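Moving the trumpet to Orkville

Fri 3 June

I started playing trumpet again in April after a long gap. The town band in Orkville takes anyone who can read music, and rehearsals are on the second floor of the old library. It takes me 24 minutes to get there if I catch the train, longer if I don't.

The first thing I had to sort out was carrying the horn. The case it came in had a broken latch and a lining that had started to crumble. I used it for two rehearsals with a belt around it, then gave up and looked for something else.

A soft gig bag was the obvious choice. Larik makes a decent one and it weighs almost nothing. I borrowed one for a week and liked it on the stairs. I didn't like it on the train, where people put suitcases on top of whatever is already on the rack. 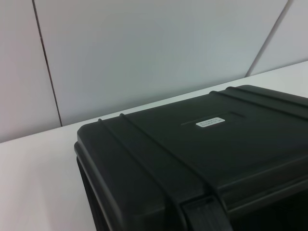

The other cost was repairs. The second valve was sticking and the main tuning slide hadn't moved in years. I took it to the repair shop on Skivov Street and they kept it for 3 days. The bill was $353, which included a chemical clean, new corks and felts, and getting a small dent out of the bell. A used student horn in the window was $533, so I felt all right about paying.

My lip is still the weak part. I can play for half an hour before the high notes go. I do long tones in the morning before work and scales after dinner, with a practice mute in so the neighbors don't have to hear it. The mute makes everything feel stuffy and a little sharp, so once a week I play without it.

We have a concert in the park at the end of the month. I'm on third trumpet, mostly whole notes and a few marches. There is one fast passage on the last page that I still can't play up to speed.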